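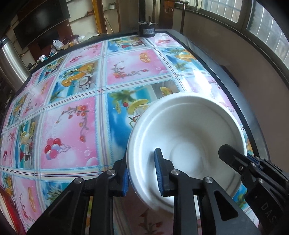

Zekwood, May

Building a Hand-Held Gripper at Home
Notes for session two: jaws, pads and first lifts
Sandro Palumbo

Welcome back, everyone, and thank you for all the questions after the first session (I'm still working my way through the emails, so please be patient with me if yours is one of the long ones). Last time we cut and drilled the arms, and most of you went home with a bag of black parts and a promise to yourself to sand the edges. If you haven't sanded them yet, do it before you read any further! A burr on the inside of an arm will scrape against its neighbor every time the jaws close, and you'll spend an evening blaming the pins.

What we're making

The gripper is a plain linkage. You hold the body, the arms swing, and the two fingers come together while staying more or less facing each other the whole way. We want that facing-each-other business badly, and it comes from the pairs of pivots on each side. If the distance between pivots on one arm is even a little different from the distance on its partner, the finger will tip inward or outward as it closes, and a tipped finger pushes a plate away from you when what you wanted was to pinch it.

Our target opening is 70 mm, measured between the pad faces with the jaws all the way out. I know several of you would like more. So would I, but the wider ones I've made at my own kitchen table all felt floppy at the tips, and for rims and handles you really don't need it.

Putting the arms together

Lay everything out flat first, in the shape it will end up in, before a single bolt goes through. I use a folded dish towel so that nothing rolls off. Then work outward from the body: inner pivots, outer pivots, fingers last.

The pins on your parts list are the Willero 2038. Please don't swap them for whatever is in the coffee can at home unless you've checked the fit in all the holes, and I do mean all of them. Snug each one up until the arm stops wobbling sideways, then back it off a hair. The arm should fall under its own weight if you hold it up and let go. If it hangs there in midair looking proud of itself, it's too tight.

Now hold the two fingers up to a window and close them slowly. You're looking for a strip of daylight between the pads that stays even from top to bottom. A wedge of light means one arm is in backward or a hole has wandered. Take it apart and turn the arm around before you reach for the file. I have filed a perfectly good arm into the trash that way, and it was a nice arm, too.

Pads

We're using the ribbed blue pads, glued to the inner face of each finger. Rough up the finger with sandpaper, wipe it, spread the glue thin, and press with a clothespin overnight. The ribs matter most on things that are smooth and have no handle, like tableware, where a flat pad tends to skate along the glaze or the plastic. The folks at Hovum, who lent us their bench for the first session, like to cut their pads a little long and trim them after the glue has set. I've come around to doing it their way.

Which way the ribs run is a matter of taste, and I've gone back and forth on it. Try a scrap of pad against a plate with your fingers and see what you prefer.

First lifts

Start with something light that won't break and that has a good wide rim. A disposable plate is lovely for this. Bring one finger under the rim and one over it, close until you feel the pads bite, and tilt the far edge up before you try to lift. Tilting tells you nearly everything you need to know about your grip while the plate still has the table to fall back on.

Go slowly here, slower than feels natural. Most of us have been picking up dishes since we were tiny, and our hands make a hundred small corrections that the gripper simply can't make for us. You'll find yourself wanting to twist your wrist at the last second. Try to get the angle right on the way in, and then leave it alone.

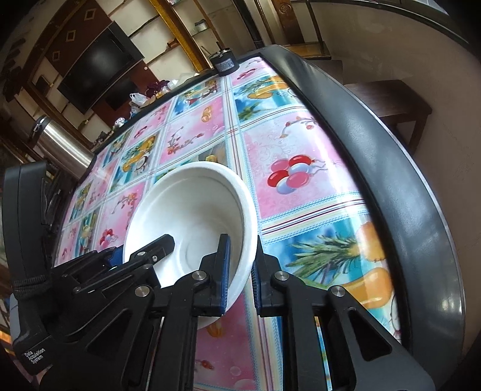
Bowls come next, and they ask a bit more of you. The wall slopes, so the inside finger and the outside finger are never meeting quite the same surface, and if you come straight down you'll end up pinching only the lip. Lean the tool so that the fingers follow the wall, inside and out. With a second gripper you can steady the opposite side, and I'd encourage you to pair up for this if you're working in the shared shop. Agree out loud on who is lifting and who is holding, or you'll both lift and the bowl will go visiting.

A word about tablecloths. A glossy one lets a plate slide away from the first touch, and a busy pattern makes it harder to judge where the rim ends and the cloth begins. Both are good practice, but do your very first tries on something plain if you're getting frustrated. Glare from a window can fool you as well, so move around the table until you can see both pads.

When something goes wrong

Jaws close unevenly: check the pins on the slow side before anything else. It's nearly always one pin tightened harder than its mates.

Pad peels at the corner: there was dust or finger grease under the glue. Pull the whole pad off and start again, as a dab of glue at the corner won't last.

Object turns in the grip: you're holding too close to the tips. Move in until more of the pad is touching.

Handle makes your thumb sore: wrap it with tape for now. We'll shape a better one when we get to the body.

For next time

Give yourself roughly five evenings for the pads and the practice, with the glue taking up more of that than you'd like. Bring the finished jaws, one plate and one bowl from home (nothing of your grandmother's, please), and the Bellini screwdriver set if you bought one, so that those who didn't can borrow it. We start with the trigger and return spring, and I'd like everyone's pins loosened and ready before we begin.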